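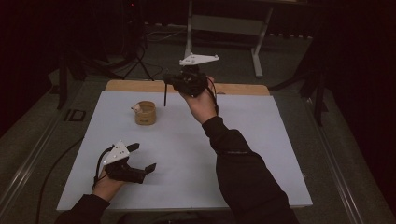
Why do people put a white sheet on a table before they work with small things?

A white sheet makes small things easier to see, and it keeps the tabletop clean. It can also be picked up by its edges when the work is over, so that crumbs and scraps leave the table all at once.

What the sheet does

A white surface sends back most of the light that lands on it. A dark bead, a seed or a pencil tip sends back much less. The difference between the two is called contrast. When the contrast is high, your eyes find the edge of an object quickly. When it is low, they have to search. A tan button on a tan board has low contrast. A tan button on white paper has more. A white button on white paper has very little, so a person sorting white buttons should use a colored sheet.

Shadows help as well. On a pale surface, a small object shows a gray patch on the side away from the lamp. The patch tells you where the object touches the sheet and how tall it is. A low lamp makes a long shadow and a high lamp makes a short one.

Why paper will not lie flat

Paper is made of thin plant fibers pressed together. The fibers take in water from the air and swell, mostly in width. One part of a sheet may take in more water than another, and then the sheet bends into low hills and dips. Rolling and folding also leave a shape behind.

The craft room at Mokcombe uses paper from a roll 380 millimeters wide. A piece cut from the outside of the roll curls a little. A piece cut from near the core curls a lot, since it was wound more tightly. To flatten a curled piece, roll it gently the other way, hold it for 50 seconds, and let go. Tape the corners if it still lifts.

Hills and dips matter to anything that stands on them. A wide, heavy object presses the paper down. A narrow, light one may lean. 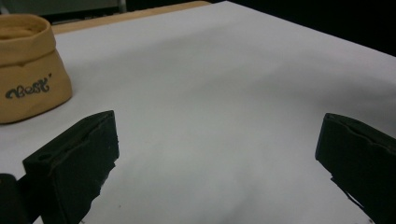 How a container stays up

Every object has a balance point, called the center of gravity. An object stays standing as long as that point is above its base. Push the top sideways and the point moves. Once it passes the edge of the base, the object falls over.

A short, wide container can be tipped a long way before that happens. A tall, narrow one can't. Putting something heavy in the bottom lowers the balance point and makes the container steadier. Hanging something on the rim raises it and pulls it to one side.

Soft containers have a second problem, which is bending. A wall of cloth or soft paper slumps under its own weight. Folding the top edge outward makes two layers there, and two layers resist bending better than one. The folded part is called a cuff. It also holds the mouth open, so there is a clear way in.

A test you can do

You need a sheet of paper, a small paper cup, a ruler and 28 dry beans.

Put the cup on the paper. Slide the ruler under one side of the base and lift slowly. Stop when the cup is about to fall, and write down how high the ruler was. Put in 4 beans and lift again. Then put in the rest and lift a third time. Keep the ruler in the same place each time, or the results can't be compared.

At the Zinthorpe after-school club, the test is done once on bare wood and once on paper. On some surfaces the cup slides before it tips. Sliding depends on friction, the force that resists two surfaces moving past each other. If your cup slides, write "slid" in the table in place of a height.
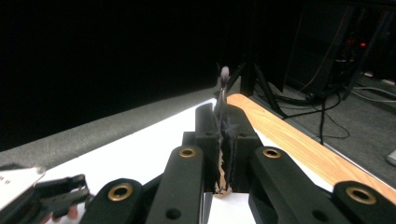
Putting a thin thing into a cup

A thin object is easiest to guide when it is held upright over the opening. Move it sideways first, until its lower end is above the middle of the cup. Then lower it. Moving sideways and down together often makes the end catch on the rim, and a light cup will tip.

Where you hold it also matters. Near the top, your fingers stay clear of the rim, but the lower end can swing. Near the bottom, the end swings less and your fingers may bump the cup. Try both with a straw and mark the place that works best for you.

Words used on this page

Contrast: the difference between light and dark.
Fiber: a long, thin thread of material.
Center of gravity: the balance point of an object.
Cuff: an edge folded back over itself.
Friction: a force that resists sliding.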